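Mesley Mesh Laundry Basket, Small, Teal

Item no. 1476
Sold by Cultine Home
In stock — ships in 4 days

Product details

The Mesley is a small open basket for clothes and linens. It has perforated sides, so air can get to whatever is inside. It was made for the folding table, a closet shelf or the top of a dryer, and it takes up less room than a full hamper. The basket is molded in one piece from plastic. There is no lid and no liner.

Most customers use it to hold the clothes still waiting to be folded. It fits a few shirts or a couple of pairs of pants. For a full family load, see the Moura Tall Hamper, item no. 943, which has the same mesh sides and comes with two side handles.
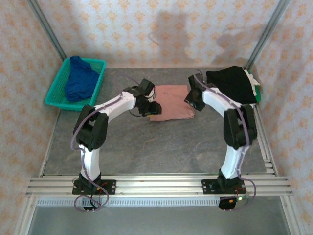
Mesley basket in teal, back left, with a dark blue garment. Folded pink cloth and black garment not included.

Setting up a folding spot

A clear, flat surface and one corner for the basket are all you need. Put the basket at the back so the front and middle stay open for folding. Lay each piece flat, fold it in from the sides, then fold it down to the size of your shelf or drawer. Stack finished pieces in the other back corner, with the heavier ones at the bottom. Thin cloths and towels fold best if you smooth them out by hand first.

Clothes can hang over the rim without harm to the basket. Avoid pulling zippers and hooks through the holes, as they can catch on the mesh.

Care

Wipe with a damp cloth and mild soap. Rinse and let dry before putting clothes back in. Do not use bleach on the colored plastic. Do not place on a heater or stove.

Specifications

Material: plastic
Color: teal (also sold in white and gray)
Weight: 248 grams
Nests with other Mesley baskets of the same size: yes
Dishwasher safe: no

Shipping and returns

Baskets ship nested when you order more than one. Unused items can be returned in the original wrap within 30 days. Color may vary a little between batches — if you need several that match, order them together.

Goes with

Moura Tall Hamper
Erkix Shelf Dividers, set of two
Erkix Clip-On Labels

Page updated 2010-05-16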